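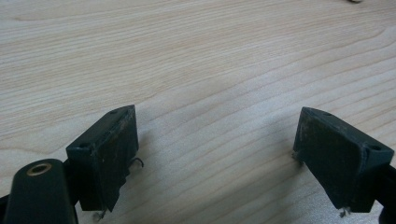 Light wood tabletop with a fine, wavy grain.

Frequently asked questions about oiling and caring for wooden tables

Last updated 2018-12-02

These answers are collected by Meenakshi Rai and Uriel Echeverría from the letters we receive at the Giddale workshop. If your question is missing, please write to us and we will try to answer it.

Which finish is on my table?

If you bought the table from us, look at the paper label under the top. It says "oil" or "lacquer". If the label is lost, put one drop of water in a place which is not much seen and wait for 14 minutes. On lacquer the drop stays round and the wood under it keeps its color. On oil that is already tired, the wood becomes darker under the drop. A fresh oil finish can also hold the drop, so this test is not perfect. When you are in doubt, send us a message with the year of purchase.

How often should I oil the top?

For a dining table in daily use, two times in a year is enough. A desk can wait longer. The legs need oil very seldom, and many customers never do it.

How much oil do I need?

Less than you think. Most people who write to us with a sticky table have used too much. For one of our standard tops, 30 milliliters is enough for one coat. Pour a little on a cotton cloth, not directly on the wood, and spread it along the grain. After 30 minutes wipe away everything which the wood did not take. Then wipe again with a clean cloth.

My table is sticky one week after oiling. What can I do?

The oil that stayed on the surface has started to dry there. Rub it with a cloth and a very small quantity of fresh oil, which makes the old layer soft again, and then wipe until the cloth comes away almost clean. If this does not help, you will need a fine abrasive pad. Please go slowly with it and always follow the grain.

Can I throw the oily cloths in the trash?

No, please be careful with this. Cloths with drying oil can become hot by themselves and start a fire. Spread them flat outdoors until they are hard and dry, or keep them under water in a metal can with a lid until you can dispose of them. The rules for disposal are different from town to town, so ask your local office.

How do I remove a white ring from a hot cup?

On an oiled top, rub the place softly along the grain with a fine pad and put a little oil. Small rings usually go away in the first or second attempt. On a lacquered top, do not use the pad. Leave the ring for a few days first - sometimes it disappears alone.

Can I clean the table with dish soap?

One or two drops in a bucket of warm water are fine now and then, but not every day, as soap takes the oil out of the wood slowly. For daily cleaning use a damp cloth and after it a dry one. Products with ammonia or bleach should not be used on any of our tables.

Why has the color changed near the window?

All wood changes in the light. Some kinds become more yellow, others more dark or more pale. If you have a vase or a mat which stays always in the same place, move it from time to time, or there will be a mark of a different color under it.

Do you also refinish old tables?

Yes, also tables from other makers. Firouzeh Nikzad looks at the table first and gives you a price in writing. Sanding and oiling of a normal dining top costs 390 dollars, without transport. We do not take new orders in August, when the workshop is closed.

May I use oil from the kitchen?

We advise against it. Olive oil and sunflower oil do not become hard, and after some months they can begin to smell. Use an oil that is made for furniture and read on the can if it is suitable for tables with food.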